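July, ten past 3 in the afternoon, too hot to do anything useful

Well, I finally got the snack drawer out onto the table! I'd been putting it off ever since we got back from the Derell market, because I came home with two bags of little wrapped things and just shoved them in on top of everything else, and after that the drawer would only open if you stuck your hand in sideways and pushed down (and then it bit you). So today after lunch I cleared off the round table, left the purple flowered cloth on, and tipped out the whole lot.

I love that cloth, by the way. It came from the closing-down sale at Dumitrescu, the fabric place by the bus station, and I've been told more than once that it's a bit much. It IS a bit much. It hides tea stains like a dream.

Anyway, the sorting. My plan was sweet on one side and salty on the other, and that lasted maybe five minutes, because I can't read half of the packets and I'd forgotten what I bought. Is a green and yellow one salty? Is it seaweed? Is it some kind of pickle? I had a good squeeze of it and I'm no wiser. The long maroon one has round golden chips printed on it, so that went with the salty things, no argument. The tiny red shiny ones I've decided are candy until somebody tells me otherwise, and if they're spicy then we'll all find out together at movie night.

I did throw out 9 things from the very back. Most of those were Zestier lemon chews from goodness knows when, gone hard as gravel, plus half a granola bar that I'm going to pretend I never saw. I wiped the drawer with vinegar and now the whole kitchen smells like a french fry stand, so of course I'm starving.

Then I stood there trying to work out what to keep them in. The drawer is too deep, everything small sinks. I've got that Tedusard divider set still in its box under the stairs, 17 dollars and never used, and I think it might just fit if I leave out the middle piece. Or I could do a bowl for the little twisty-ended ones and put the bigger packets standing up like files? I like the bowl idea, but a bowl on the table means I'll eat every single one before the weekend. I know me.

Still haven't measured the drawer. Tape measure is in the car. Car is in the sun.

I asked the family chat, bowl or dividers.

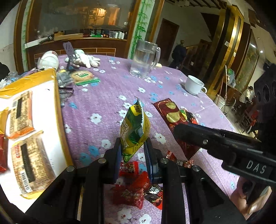 Dividers, wrote my sister, and put the bowl up on a high shelf where you need the step stool, and save me some of the spicy ones if there are any, I'm coming over at 2 tomorrow.

Back to top | Contact | All entries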